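Open Day at the Flivari Folding Furniture Works

The Flivari works outside Cesness opens its doors to the public once a year, in April, and this time I got a place on the Friday morning tour. The company makes folding tables and very little else. I run a small rental business with my sister, mostly for parties and church suppers, and we go through tables faster than I would like, so I had my own reasons for going.

Parking is behind the main building. You sign in at a window, get a paper badge, and wait in a hallway with a coffee machine and a long row of coat hooks. The tour left at 8 sharp. A couple who came in late were put with the next group, so leave time for the road from town, which was down to one lane by the bridge when I drove it.

Our guide was Embla Rønning, who works in the finishing department and has led these tours before. She talked while walking and didn't use a microphone, so it paid to stay near the front.

We started in the top shop. The boards come in already cut to size and are stacked by the loading door. A sheet with the printed pattern is pressed onto each one, and then the top gets its clear coat and goes to a rack. I had assumed the pattern would be laid down with a lot of fussing to line it up, but the operator set the sheet, checked two corners, and moved on. Rønning said the plant can turn out 400 tops on a good day. The smell in that part of the building is strong. There were masks in a box by the door for anyone who wanted one, and I took one.

Edge banding comes next. The band is fed from a roll, heated, and pressed to the side of the top as it goes through, and a small blade trims what hangs over. One worker stands at the exit and runs a gloved thumb down every edge. When she feels a lip she marks it with chalk and sets the top aside. I asked what happens to those. Most are trimmed again by hand, and the ones that can't be fixed are sold at the gate without legs. I saw a stack of them on my way out and bought two for shelving.

The leg line is louder. Tube comes in long lengths, is cut, bent on a machine that does both bends in one go, and then welded in a booth behind a curtain. Visitors are kept behind a yellow rail there. The finished frames hang from hooks and travel slowly into the paint room, which we only saw through glass. They come out black and are left hanging until they can be handled.

Assembly is done by hand. Each person has a bench, a powered screwdriver, and bins of hardware on a slanted rack. The frame goes on the underside of the top, four brackets are screwed down, and the feet are pushed on last. Then the table is flipped upright and opened and closed twice before it gets a sticker. I watched the man at the nearest bench for a while. He was quick, and he put one table back because a hinge was stiff, loosened a screw, and tried it again. We have had stiff hinges on tables from other makers, and it's usually the same screw.

After that came the part of the visit I had been waiting for, a talk on care and repair by Hjørdis Ljungberg. She has handled returns at Flivari for years and has seen most of what people can do to a table. Her main points, as I wrote them down:

Wipe with a damp cloth and plain dish soap. Skip the scouring powder.
Don't drag a table by its edge. Lift it from underneath.
Check the feet before every use. A missing foot scratches the floor and makes the table rock.
Store them upright with something soft between the tops.
Tighten the bracket screws by hand, never with a drill.

She spent a good ten minutes on feet alone. A lot of customers put these tables on stone or tile, and a bare tube end will mark either one. She also said most wobbly tables are blamed on the legs when the floor is at fault, and that people should turn the table a quarter turn before they send it back. I am going to try that with the pair we set aside last fall.

From there we were let into the showroom and could look for as long as we wanted. It has the full range, from plain gray up to the stone patterns, and the tables are set up so you can try the legs yourself.

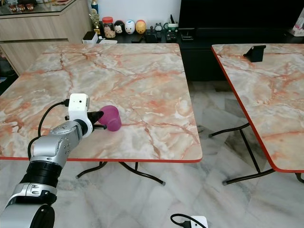

The stone patterns cost more than the plain ones, and I went back and forth on whether they are worth it for rentals. A busy pattern hides small scratches, which is a point in its favor. On the other hand we cover most of our tables with cloths, and nobody is going to see the top. For a home kitchen or a porch I would pay the difference. The square size is handy for cards or a kids' lunch, and two of them can go together when more room is needed.

I asked about the Engström, a heavier table Flivari used to make that we still have 4 of. It was dropped a while back and the brackets are no longer stocked, but Ljungberg said the current bracket fits if you drill one new hole. She drew it for me on the back of a price sheet. The replacement line is called the Ovitz. It's lighter to carry and folds flatter, though I thought the latch felt a little thin. She said they had heard that from other people and that a thicker latch is being tried out.

Lunch was soup and bread in the staff canteen, included with the tour. The tables there are Flivari's own, of course, and old ones — the corners were worn down to the board on a couple of them, and they stood perfectly steady.

The tour itself took most of the morning. Wear closed shoes, since you will be turned back at the leg line without them, and bring a sweater for the loading area, where the doors stay open. Children can come along but are not allowed past the top shop. The gate sale takes cash and cards, and delivery can be arranged inside the county for a flat fee.

I ordered a small batch of the plain gray Ovitz for the business and one square table in a stone pattern for my own porch. They are supposed to come before the end of the month.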